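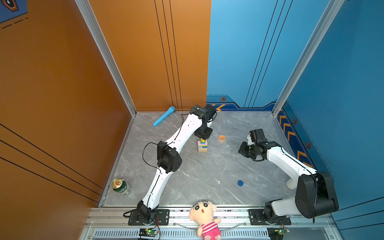

Glare from Indoor Floors in Public Buildings
Final project report
Tonantzin Lozano and Jovita Alvarado
Submitted 23 December 2025

Background

Shiny floors are popular in entrances and hallways. They look clean and they are easy to mop. They also reflect windows and ceiling lights, and some people find the bright patches hard to look at. Older people and people with cataracts tend to notice them most. A reflection can also be mistaken for a puddle, and a person who thinks the floor is wet may slow down, change direction or reach for a wall.

We became interested in the subject after Jovita's grandmother stopped using the front door of the Drelden library. She went in through the parking lot side, where there is carpet. When we asked why, she said the front hall looked wet every time.

Our question was simple: when and where does glare appear on the floors of ordinary public buildings, and can it be reduced without replacing the floor?

Buildings

We looked at 3 buildings. The Drelden library has a polished tile hall facing south. The Paredes Community Centre has sheet vinyl in the corridor and a waxed wood floor in the gym. The Wisska College arts wing, where we both take classes, has polished concrete on the ground floor and matte rubber upstairs.

We had hoped to include the Tamis swimming pool, but it was closed for repairs in August when we did the first visits, and we did not want to compare it with the others using winter light only.

Method

At each building we marked a walking line from the main door to the front desk or stairs. We walked the line in both directions and stopped at every metre. At each stop we held a light meter at eye height, pointed it down toward the floor ahead, and wrote down the reading. We repeated this in the morning, at noon and in late afternoon, on sunny and cloudy days. By the end we had 1301 readings in the spreadsheet.

We also gave a short questionnaire to visitors and got 100 back. It asked whether the floor looked wet, whether any part of it was uncomfortable to look at, and whether the person had changed where they walked. We left out age because several people at the community centre did not want to give it. Looking back, we should have used age ranges.

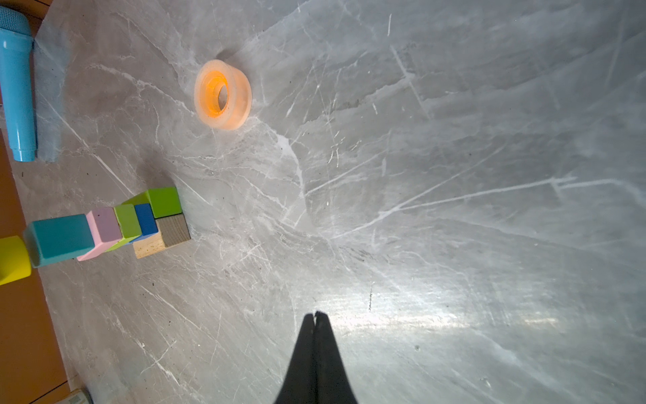

Figure 1. Reflected light on a grey marble-patterned floor. The bright patch washes out part of the pattern.

Results

The strongest readings came from the library hall in late afternoon, walking toward the doors. Walking away from the doors at the same time of day, the readings were much lower. We did not expect direction to matter as much as it did. In the arts wing the concrete was bright under the ceiling lights at all hours, but the patches were small and people seemed used to them.

The vinyl at Paredes gave mixed results. One section had been buffed during the week between our visits, and its readings went up. The section beside it had not been buffed and stayed the same. The matte rubber gave the lowest readings of any floor we measured, even beside a window.

On the questionnaire, the library had the most people who said the floor looked wet. Comments included "like someone just mopped" and "I keep to the left where it's darker." A few people at the community centre said the gym floor bothered them, but only when the blinds were up.

We then tried 4 changes at the library with permission from the front desk: lowering the blinds halfway, adding a dark runner mat, turning off the lamps closest to the doors, and moving a tall plant in front of the side window. The blinds made the biggest difference. The mat helped along its own length and nowhere else. Turning off the lamps did very little in daylight. The plant did nothing we could measure, although staff liked it there and kept it.

Problems

Our meter was a basic one and it drifted when it got cold, so we threw out one full morning of readings at the arts wing and did them again. Holding the meter at the same angle was harder than we thought. Tonantzin taped a small level to the side after the first visit, and the readings were steadier from then on. The August readings at the library were taken before that change and should be treated with some caution.

We also had no way to measure how slippery the floors were. A floor can look wet and have good grip, or look dull and be slippery. Our results are only about how floors look.

Recommendations

Buildings with south or west doors should check their floors in late afternoon from inside, facing out. Half-lowered blinds are worth trying first, as most places already have them. Where a floor is due for new wax, a low-gloss product could be tested on one section and compared with the rest before the whole hall is done.

The library has asked for a copy of the spreadsheet, and we will drop it off with the borrowed mat in the new year.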